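Catport
Sock pairing and soft goods handling for two-arm research rigs

Overview | What you get | How it works | Results | Requirements | Questions

Catport is a software package and teaching method for robot arms that have to deal with small, floppy, knitted things. We built it around socks. A sock is cheap, it comes in hundreds of patterns, it never lies the same way twice, and everybody already knows what a good result looks like: two that match, side by side. That makes it a lovely research problem, and after a long spell of working on it we are still finding new things to like about it.

The package grew out of work by Oranuch Khunthong and Adom Odoi at the Dorkel workshop, where the first version ran on one arm with a foam pad under the socks. The pad went early on. Most of the people who wrote to us wanted to work on the desk they already had, so Catport is now taught and tested on ordinary furniture with all the usual clutter left where it is.

What you get

The download contains the trained policy, the training code, the pairing module, a set of teaching recordings and the scoring sheets we use ourselves. There is also a printed guide, which we post out with the physical kit if you order one. The guide is by Wichai Jaidee and it is the best place to begin, even if you have trained policies before. He has a real gift for explaining why a gripper keeps pinching air.

The physical kit is a bag of 34 socks in plain and patterned pairs, plus spare finger pads. You can use your own socks, and we'd encourage that once you are up and running. The kit is there so that two groups in different buildings can compare numbers and know they are talking about the same laundry.

How it works

Most earlier approaches we tried began by flattening the sock. The arm would smooth it, find the outline, work out which end was the toe and only then pick it up. It works, but it is slow, and it falls over as soon as two socks overlap.

Catport goes at it from the other end. The arm picks first and looks afterwards. It takes hold of whatever part of the sock offers a decent fold, lifts it clear and lets it hang. Gravity does a surprising amount of the work here! A hanging sock shows its length and its pattern far more plainly than a crumpled one, and the pairing module gets its best view at exactly that point.

Once the sock is up, the pairing module compares it with everything still on the desk. It gives each candidate a score for colour, a score for pattern and a score for size, and the size score counts for least, as a bunched sock can look half as long as it is. If one candidate is well ahead, the arm lowers the held sock next to it. If two are close, the arm turns the sock a little and looks again before it decides.
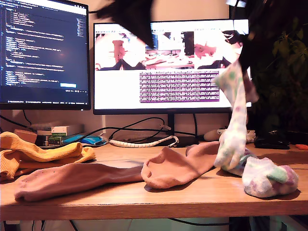 Speckled sock held over its match, with the pink pair and a yellow sock also on the desk.

Speckled patterns are a favourite test of ours. Plain colours can be matched on a single patch of fabric, so a policy can do well on them while learning very little. With blotches of several colours the module has to take in a good length of the sock, and two matching socks will never show the same blotches in the same places. Montri Nuchit spent most of one November on that single problem, and his fix (comparing the mix of colours over the whole visible area, and ignoring where each blotch falls) is now the default setting.

The odd sock matters too. We always include trials with at least one sock that has no partner, and the right answer is to leave it alone. Early versions hated this. They would pair a yellow sock with a pink one sooner than finish with something left over. The current policy has a proper "no match" outcome, and you can set how sure it needs to be before it commits to a pair.

Teaching it

You teach Catport by demonstration. An operator drives the arms through the task, the recordings go into the training set, and the policy learns from those. Seven good demonstrations on your own desk are enough to adapt the supplied policy to a new surface and new lighting. Starting from nothing takes a great deal longer, and we'd only suggest it if the learning itself is what you are studying.

A few habits have made our own recordings better:

Drop the socks from a small height before each demonstration. Socks that have been placed by hand look placed, and the policy picks up on it.

Let the operator make mistakes and recover from them. A slip followed by a calm second try is some of the most useful footage you can have.

Vary the order. If the pink pair is always done first, the policy will always go looking for pink.

Leave the held sock hanging for a full breath before lowering it. New operators rush this part, and the pairing module suffers for it.

Change operators now and then. Montri Boonchu picks at the cuff nearly every time and Oranuch goes for the heel, and a policy trained on both is much steadier than one trained on either.

Results

Our standard test uses socks that were left out of the training set. A trial counts as a success only if every matching pair ends up together and every odd sock is left unpaired. There are no half marks for getting one pair out of two.

On that test the flatten-first method finished 51 per cent of trials. Catport finished 75 per cent with the same arms, the same desk and the same socks. We are thrilled with that jump, and we have put the full trial log in the download so you can see what the rest looked like.

The failures are interesting in their own right. The commonest is a double pick, where the fingers close on two overlapping socks and bring both up together. The policy often spots this from the shape of what is hanging, but it doesn't always let go cleanly. The next is a slow slide, where a thin sock works its way out of the fingers during the look. Thicker knits hardly ever do this. Third comes the sock that lands partly over the edge of the desk and then goes its own way.

Very dark socks remain hard. Black on navy is a coin toss under warm light, and we would love to hear from anyone who has had better luck with a different camera setup.

What you will need

Two arms with parallel grippers, or one arm if you are happy to skip the straightening step at the end. A camera view of the desk from above and a view from each wrist. A desk or table with enough clear space in front for the socks to fall freely. A computer with a recent graphics card for training; running the finished policy is much lighter work.

Catport talks to the arms through Zavport, our control layer, which is included. If you already use something else, the guide has a chapter on writing your own bridge. It is a short chapter and most people manage it in an afternoon.

You don't need to clear the back of the desk. Screens, cables and plants are fine so long as the arms can't reach them at full stretch. Set the reach limits in Zavport before the first run and check them with the arms moving at their slowest speed.

Common questions

Will it do gloves?
Sort of! The picking carries over very nicely. The pairing does not, as the module has no idea about left and right hands. Adom is working on this and there is a test branch if you'd like to have a go.

Can it roll the pairs up?
Not in this release. It lays them side by side and straightens them. The Sangkhawat group has a rolling routine that runs after ours, and we link to it from the download page.

Does the wash matter?
More than we expected. New socks are springy and hold a fold, while old ones go limp and hang straighter. We wash the kit socks before they are packed, and suggest you wash your own before the first recording. Lint is harmless.

What if my socks are inside out?
Catport treats an inside-out sock as a different pattern and will usually leave it unpaired. Turning it the right way out is a whole research project in itself, and one we'd dearly like somebody to take on.

May I use the recordings for other work?
Yes, for any research or teaching use. Please name the version number when you publish so that others can find the same set.

Ordering and support

The software is free to download. The physical kit is made up in small batches by the Dorkel workshop, so there can be a short wait between them. Questions about training go to Wichai and questions about Zavport go to Montri Nuchit, both through the contact form. Please attach a trial log if you have one - even a bad run tells us a lot.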